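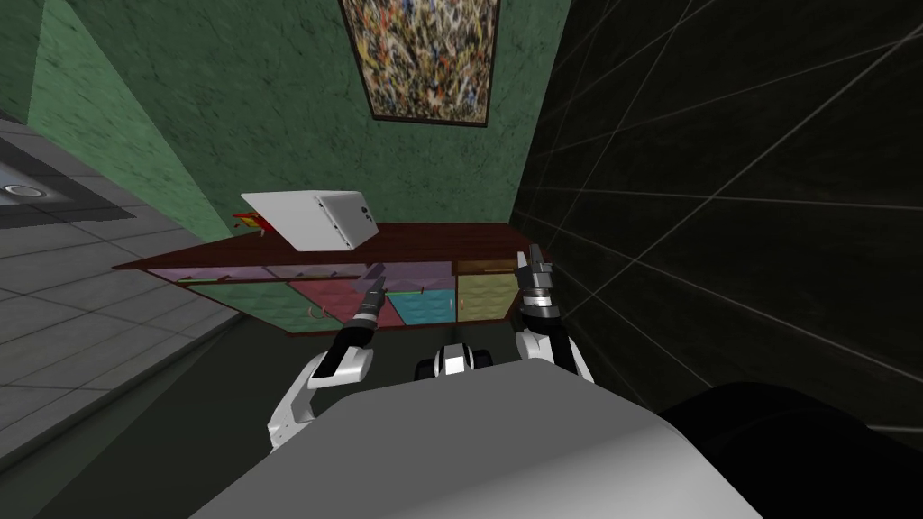

Antoniuk adds simulated kitchen furniture to its two-arm demonstration set

Antoniuk has released the second part of its demonstration set for two-arm mobile robots, recorded entirely in simulation. The release holds 2,501 episodes and went up on the company's download page in August. The first part, which covered table-top picking only, held 368.

The new episodes are built around low cabinets, drawers and worktops. An operator drives both arms by hand controllers from the company's office in Kornport, and the simulator logs joint positions, gripper commands and the rendered camera views at each step. No physical robot is involved at the recording stage. Antoniuk says the set is meant for training policies that map camera input and joint state directly to arm motion.

Rooms are assembled by Floton, a scene generator developed in-house. It takes a fixed library of furniture and swaps wall finishes, floor tiles, door colours and pictures between episodes, so a drawer that is purple in one room may be olive in the next. Handles and door relief vary as well. The company's notes state that early policies trained on plain white kitchens tended to fix on the contrast between handle and door, and failed when that contrast was reduced. Strongly patterned surfaces were added in response - the results are not always attractive, and the notes make no claim that they resemble real homes.

Each episode is stored with views from the head and from the grippers. The head view takes in the furniture and, in most poses, both arms. The gripper views are narrower and carry most of the information about the last few centimetres of an approach, when the head camera is often blocked by the forearm.
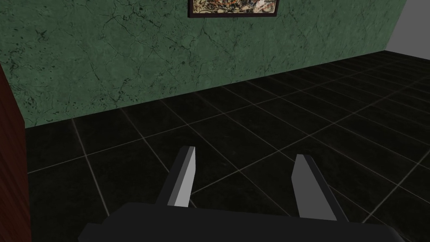 Gripper view with the fingers apart and nothing held between them. The tiled floor and green wall belong to one of the generated rooms.

Stretches in which the gripper holds nothing have been kept. In the first part of the set they were trimmed automatically, which shortened the files but left few examples of the arm repositioning before a grasp. Users reported that policies trained on the trimmed data would close the fingers too early. The new release marks such stretches with a flag in the step record, and anyone who prefers the old behaviour can filter on it at load time.

Failed attempts are also included, in a separate folder. An attempt is counted as failed if the task condition is not met before the time limit of 60 seconds or if the robot body makes hard contact with the furniture. Light contact between a finger and a door front is permitted and is logged with the estimated force. Operators may not restart an episode once the arms have moved. Under the earlier rules they could, and the company now considers that this made the first part look cleaner than it should have.

Tasks are given as short written instructions, one per episode, and each instruction is issued in several wordings. Object positions on the worktop are drawn afresh every time, within limits that keep them inside the reach of at least one arm. The choice of arm is left to the operator. According to the notes this has produced a bias towards the right arm, which is recorded in the summary table and has not been corrected.
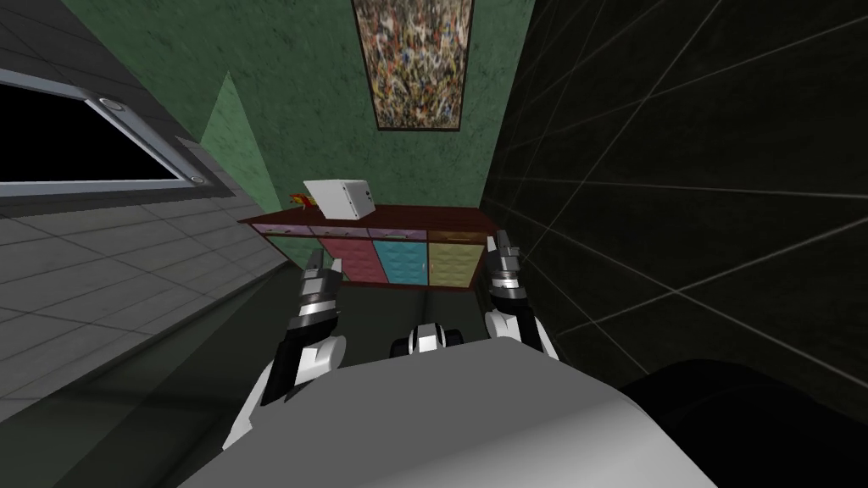
Head view of both arms in front of the low cabinet, with a white box and a smaller object on its top.

Walum, which runs a shared training service for research groups, has already converted the set to its own format. The conversion lowers the resolution of the gripper views and drops the force estimates, so groups working on contact should take the original files. A loader for the original format is supplied with the download, along with a script that replays an episode in the simulator and reports any drift between the logged and replayed joint positions.

Two known faults are listed. In some rooms the collision shape of a cabinet door is slightly thicker than its visible surface, and a finger can appear to stop short of the panel. In others, the worktop edge is rendered correctly but is missing from the depth channel. Affected episodes are named in a text file in the top folder. Colour views are not affected by either fault.

Antoniuk has given no date for a third part. The notes mention trials with sliding doors and with furniture placed across a corner, neither of which is in the present release. Floton itself is not being distributed, although the generated rooms used in the set can be loaded and re-rendered with different camera positions. The files are free for research use. Commercial users need a licence, issued on request from the Kornport office.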